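I bought the Ekden desk for the top. I'll admit that up front, so you can weigh everything else accordingly. I had been working at a white table the color of a dentist's ceiling, and the listing photo showed a slab of honey-brown wood with dark streaks running the long way and knots like weather systems. I looked at it for maybe nine seconds and paid $270, plus delivery.

I've had it since November, long enough to form opinions and lose one of the hex keys.

## Putting it together

The box says one person can do it. One person can, if that person has a flexible idea of an afternoon. The instructions are all drawings, starring a bald figure who never once looks worried. Step 4 shows him holding the top upside down with one hand while he threads a bolt with the other. I used a couch cushion, my knee and my neighbor Harpreet Bergeron, who had come over to borrow a ladder and left much later without it.

The bolts all fit. I mention it because my last desk, a Blomqvist, came with one bolt that belonged to some other piece of furniture entirely, and I spent three weeks on the phone about it. Ekden gives you two spares. The little feet screw in and out for leveling, and my floor is glossy tile laid by an optimist, so I used every bit of the adjustment on the left side and hardly any on the right.

Total time was an evening. Harpreet disputes this and says it was an evening and a half.

## Living with it

It doesn't wobble. I type like I'm angry at someone, and the coffee stays in the cup. The maker rates it for 200 pounds, and I have not tested that except for the one time I stood on it to change a bulb, which the leaflet asks you not to do in a drawing of the bald man with a line through him.

The size is good for one person with a laptop and a moderate number of bad habits. There's no drawer. I thought I'd miss a drawer and I do, mostly around tax time. There's no cable hole in the back either, so cords go over whichever edge is handy and take their chances. I've pushed mine up against the curtain, which is longer than it needs to be and likes to lie down on the back of the desk like a tired dog. A desk with a raised lip would fix that. This one has no lip.

## The finish, which is why you're reading

It's glossy. The photos online don't quite confess to how glossy. By day it catches whatever gets past the curtain and throws it back at you, and you learn to put the laptop left of the bright patch. Ottar Grønli, who sold me the old table years ago and still has views on it, ran his hand along the top and said it was "very shiny for a tree." He wasn't wrong.

The upside is that it hides crumbs beautifully. Between the dark streaks and the swirls you could lose a whole cracker. The downside is fingerprints, which it does not hide at all once the light comes in low.
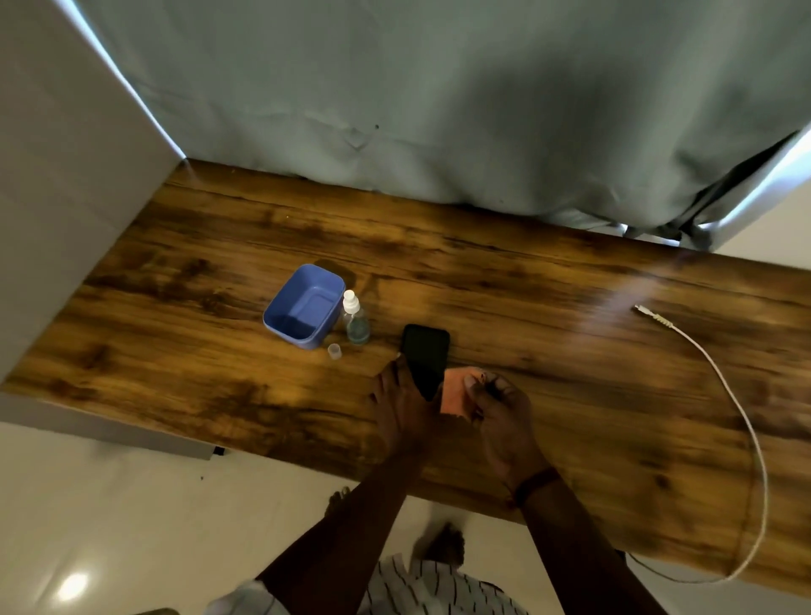

Cleaning turned out to be the part I had most wrong. I started with Trustine wood polish, as the leaflet recommends, and got a surface you could have held a curling match on, with every palm print preserved for science. Then came a tub of Wurus wipes, which left stripes. I've ended up with a barely damp cloth, a dry one after it, and a rule about small things living together. The blue plastic container is about right for the rule when I remember to put anything in it. Mostly it sits there empty with the spray bottle and the phone parked next to it on the bare wood, and a little white cap, probably the bottle's, off on its own. Loose caps are the natural enemy of this desk. Pale ones you can find. I lost a brown coat button on it for two days.

No scratches worth reporting so far. One faint ring from a mug, near the front, which came out with patience and a bit of toothpaste, and I don't want letters about the toothpaste.

## Should you get one

If you want storage, no. If you work facing a bright window and have no curtain, also no, or get a desk mat, though covering this top with a mat seems like buying a parrot and keeping it in a sock.

For everyone else, it's solid, it's level if you work at it, and the top looks better in person than my old table did in any conditions. I'd give it four out of five. The missing point is for the drawer, and a little bit for step 4.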